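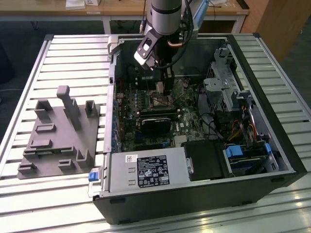
Inside the Box: Desktop Teardown Gallery

Welcome to the teardown pages at the Clastham repair club! We love an open computer. There's so much going on in there, and most people own one of these towers for years without ever seeing past the side panel. This set is all about old office desktops, the kind that turn up in storage rooms by the dozen and still have plenty of good parts in them.

Posted January 7, 2021 by Sunee Klinhom

Desktop tower, side panel off
Black on the outside, silver on the inside, and a lovely green motherboard taking up most of the left and center. We always lay a tower on its side for this kind of work (so much easier on the neck!). The black graphics card sits straight across the board with a little silver heatsink next to it, and the CPU area is that square with the metal frame.

My favorite part is the blue. Drive latches, release tab, even the accents on the slot covers. On a lot of office machines color like this marks the pieces you're meant to touch, and once you know that, you'll find yourself hunting for it on every case you open. Charoen Nuchit calls it "the treasure map" and I've started saying it too.

Fans of cable spotting, look for the orange, yellow and red bundle running down by the perforated drive cage. The black data cables curve over toward the drive bay, and the power supply has its spec label facing up, just where you want it when you're writing down ratings for the parts log.

A few notes if you're opening one at home
Unplug it first, then hold the power button in for a few seconds. Take a photo before you disconnect any cable. Leave the power supply itself closed, please! An egg carton makes a great screw tray.

More from the bench
The Welow laptop set has 24 pictures and goes up in May. Chutima Nilsuwan is sorting those now, and she has some gorgeous close-ups of hinges. If you have a tower you'd like to see in the gallery, leave a note for Sunee at the front desk in Room 8.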